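The club is up to nine people now, if you count the two who come for the snacks, and I finally have a minute to write down where we are with the simulator.

Quick recap if you missed the August post (or you're my mom, hi!): our robotics club at school signed up for the Zidari Challenge, and the first round is entirely in simulation. You get a virtual arm, a virtual table and a pile of tasks, and you have to teach the arm by driving it through each one yourself and saving the runs. Then you train on those and cross your fingers. Teams can send in up to 600 runs. We have 231. So, you know, room to grow!

Most of those are Joar's. Joar Torvik joined in the fall and he is weirdly good at this, I think because he spent his whole childhood playing flight sims with the sound off. I drive like somebody parking a bus. My runs have all these little stops where I'm thinking, and Ms. Caputo says the model will happily learn to stop and think too, except without the thinking part.

The biggest argument this week was over the wrist view. We'd been training on the overhead camera only, and I wanted to add the one that rides on the hand. Joar thought it would be useless until you're right on top of something. We went back and forth on it for most of a meeting and ate an entire box of clementines.

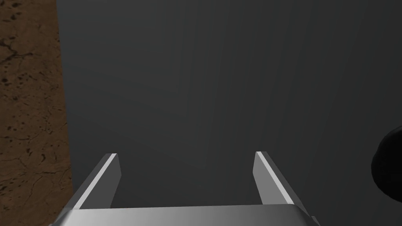
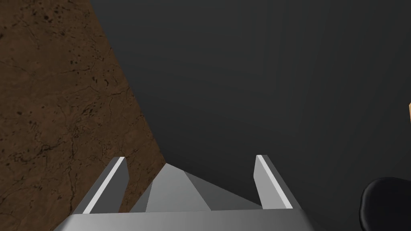

I still say we should use both. What won Joar over in the end (sort of) was when we played back a bunch of my bad grasps and you could tell from the wrist view exactly when I'd gone crooked, way before you could from overhead. He said fine, but I have to write the loader. Which, okay, fair.

So that was my last three evenings. The loader works! It was super slow at first - I was reading every file from scratch each time, like a total beginner - and then Ms. Caputo showed me how to cache them and now the whole set loads while I'm getting a glass of water. I also found a bug where every run was being saved with its last step twice. No idea how long that's been in there. Joar says since forever.

We did one full training pass on the lab computer, and the arm now goes toward the right part of the table pretty much every time and then closes its fingers way too early. Like, confidently. We watched it over and over and got kind of fond of it. My guess is that it's the doubled last step messing things up, so I fixed the files and we're going to train again from zero.

Other stuff: we still need a team name. The list on the whiteboard has Detex, Roltevance and "The Clementines" and I know which one I'm voting for. Also, if anybody has a spare game controller that doesn't drift to the left, please bring it in. Ours drifts to the left.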